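**August, bench 2, after lunch**

Cable branch detection, continued. Kyrylo merged the new segmentation head this morning and says the glare problem is "basically gone". I'd like to see that before I write it on the board.

Ran his build on the wrist camera stream with the Besum harness. Same grip routine as before, same exposure. 51 grasps.

| result | grasps |
|---|---|
| both connectors labelled correctly | 27 |
| anything else | 24 |

So slightly better than half. The validation score he quoted in the merge request was far nicer, but that set was collected on the grey mat and everybody knows it. I've asked for the orange panel frames to go into validation and not only into training. Asked last month too.

What goes wrong, as far as I can tell from scrubbing through the overlays:

- White connector merges with a glare patch. The mask leaks sideways and the centroid drifts off the housing. Still the commonest failure, so no, not gone.
- Loops in the upper part of the bundle get read as a third branch. The skeleton step adds a node wherever two strands cross, and these twist loosely enough to cross all over the place.
- Black connector: hardly any trouble. I don't give the network much credit for that, a plain threshold would find black on orange.

Capucine thinks the branch point should come from the depth channel instead. Maybe. Depth on thin wires at this range has been rubbish every time I've looked, and the panel is shiny, which won't help. She's going to try it on the recorded set first so we don't lose bench time.

Planner side: the Tuvonine wrapper happily accepts a branch estimate with confidence 0.47 and plans a full approach to it. Why is there no floor? Found the parameter, it's commented out with "TODO ask Paterson". Put it back in at 0.7 on my branch. Expect more refusals and fewer silly paths. Will compare tomorrow before anyone calls it an improvement.

Also to check:

- [ ] does the label order flip when the black connector is on the right? All of today's grasps had it on the left
- [ ] fingertip mask is hard-coded, 5 px margin, probably eats the bottom of the twist
- [ ] rerun the old head on today's frames, otherwise the 27 means nothing
- [ ] timestamps in the Allby logger, again

Left the stream running for Capucine. Kyrylo has the overlays.

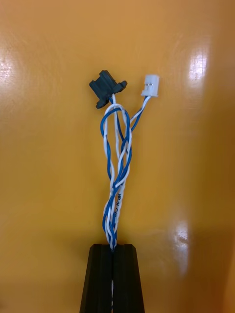
*Wrist cam, blue/white bundle on the orange panel. Black connector left, white right, loops below them.*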